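Home Journal Garden Letters About

2021-08-01
by Hwa-young Shin

Day 17 of the moth list, and I got a new one before I'd even had my coffee! It was sitting on the outside wall by the hose tap, flat as a stamp, pale green with a thin cream line running across both wings. I crouched there in my slippers for ages trying to get the shape of the line into my head so I could draw it later. My drawing is terrible but I think the line is right. I'm calling it an emerald of some kind until Rochelle tells me which.

Last night was the best night so far. Warm, no wind, clouds over by nine, and the sheet was busy almost from the minute I switched the light on. I'm still using the old bedsheet pegged to the line with the lamp behind it, and I still love it more than the bucket trap, even though the bucket lets you sleep. With the sheet you get to be there. Things come in out of the dark and bump your ear and you find them again a second later, walking up the cotton like they own it.

What came (copied from the notebook, so the spelling is anybody's guess):

Large yellow underwing, lots, all of them in a panic.
A hawk moth!!! On the peg bag. Pink and olive, with a fat furry body. I held my finger next to it and it stepped on and shivered its wings for a good long while before it went. I could feel the buzz in my knuckle.
Two of the little white ones that look like bird droppings. I have decided they are charming.
Something brown. Something else brown. Rochelle says everyone has a page of these.
One lacewing, which doesn't count, but I wrote it down.

The running total is 158 moths, and that's individuals. I haven't dared add up the species yet. Rochelle Hapeta has more than 2000 records in her shoeboxes from when she lived out at Sitorden, all on index cards in pencil, and she let me take one box home in February. I read it in bed like a novel. "Mild, drizzle, nothing but one tired moth on the porch." I love that somebody stood in the drizzle and wrote that down. It was the box that got me started, really, though I had to wait for the warm months before there was much to write on cards of my own.

I've been thinking a lot about where the light goes. The line runs the length of the yard and I've tried the sheet at both ends now. The Yeom end is better, where the honeysuckle is, and I think it's the smell as much as the lamp. Down by the shed I got half the number on a night that felt just as good. Rochelle thinks the streetlight on Baltow Road is pulling them off on that side. She wants me to try it on a night when the moon is thin, and to put the sheet lower. I'd never thought about height at all! Her old place had hers down on the grass with stones on the corners.

And fences matter, according to her. She says a lot of moths spend the day pressed against rough wood, and that checking slats in the morning is the laziest good habit a person can have. You go along with your cup, looking up under the top rail and down the shady side of each board, and you nearly always miss the first one and then see it on the way back.
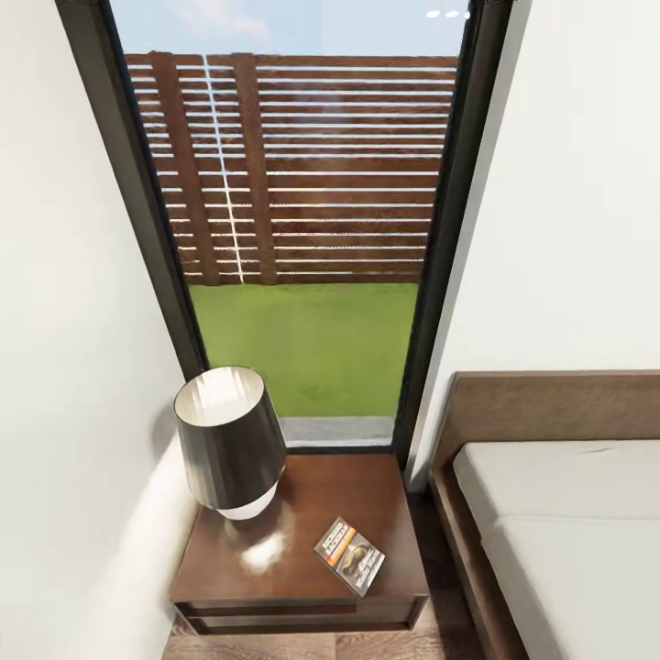 Plans for the week

Get the sugar going. I have wanted to do this since I read about it in the shoebox. You boil up dark treacle and brown sugar with stale beer, let it cool, put a splash of rum in at the end, and paint it on tree trunks at dusk. Rochelle's recipe card has a ring on it from a glass, so I assume the rum got tested. I'm going to do 4 trees along the back lane and go round them every half hour with the red flashlight. Red underwings are supposed to go mad for it - I have never seen one and I want one so badly.

Write to the people at Brarerano about the walk. They do a night on the heath at the end of the month and last year it filled up. Ask if I can bring my own sheet. Ask if there is a toilet.

Wash the sheet. It is covered in small brown marks and one squashed beetle, which I'm sorry about.

Proper index cards. The notebook is getting wet and I've started writing up the sides of the pages. Rochelle's are the lined kind, and I'd like mine to fit in the same sort of box.

Learn the pugs, or at least three of them. They're tiny and they all look like a smudge on a napkin, but apparently it clicks after a while. She says it took her two summers and a lot of bad language.

It's nearly nine again now and the clouds have come back over. Going out to peg up.

Last updated: the same night, 11:40. Hawk moth is back, or its sister.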